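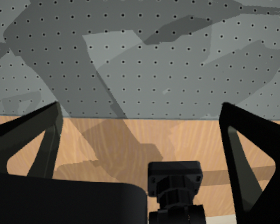
Simulated bench as seen from the gripper, fingers open, pegboard behind.

Tralthorpe remote teaching group
Minutes of the meeting of Jul 17, 2018

In the chair: Marietjie Du Plessis
Present: members from Brurora and Irna. Apologies from Dhanial.

1. Minutes of the March meeting
Agreed with one correction to item 4 (the spare hand controller is held at Irna, not at Tralthorpe).

2. Simulated bench
The group looked at the view operators get when they drive the arm by remote control. The shadows on the pegboard and across the tabletop were discussed. Brurora find them heavy and would like a softer light. Irna asked for them to stay in at least part of the set, as their own bench is lit from one side. Agreed to record under both settings – Brurora to make the second one.

3. Demonstrations
Target remains 200 for the pick-and-place task, shared between 3 operators. Each run starts with the fingers open and the arm still. Runs over 30 seconds are to be kept but marked as slow. Marietjie Du Plessis asked that failed grasps be saved in a separate folder and not deleted.

4. Teaching by hand
Irna reported that guiding the real arm by hand is quicker to learn than the controller, but tiring on long sessions. They will write 2 pages on how they do it and send them round.

5. Any other business
The controller cable at Brurora needs replacing. Order to go through Tralthorpe.

Actions
Brurora – softer light setting, cable details to the chair.
Irna – notes on hand guiding.
Chair – send the folder layout to Dhanial.

Next meeting to be fixed by email.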